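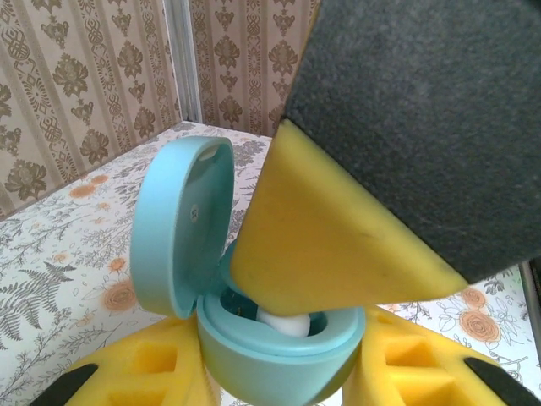 Wrist camera view, foam wedge tip at an open earbud case.

Has anyone used the Desau foam fingertip kit for small items?

I'm looking at the Desau kit for a two-arm bench setup. The shop lists it at 90 for the set, with the waffle pads and the wedge tips together. My jobs are mostly earbud cases, pill boxes and other small things with hinged lids. The hard rubber tips I have now slide off anything glossy. Does the foam hold up, and is the wedge narrow enough to get between a lid and the base?

Posted by worville_bench, February 22, 2025

hinge54
I've run the kit since April. The waffle pads are the good part. They give a little around a curved case and it stays put without much force, so turn your grip force down from whatever you use with rubber. The wedge gets into an open lid fine. Getting a closed lid started is harder and I still miss a fair number. The foam picks up scuffs fast but mine grip the same as before. I changed the wedge after 2,493 cycles when the point went soft. Spare wedges come in packs of 3.

Ó Dubhghaill Repairs
Check your mount first. The kit didn't fit our older Husen gripper without an adapter plate, and the plate is sold separately. Returns were easy.

tapedrawer
never bought the kit, I just cut my own from packing foam. works ok for boxes, not sure about earbuds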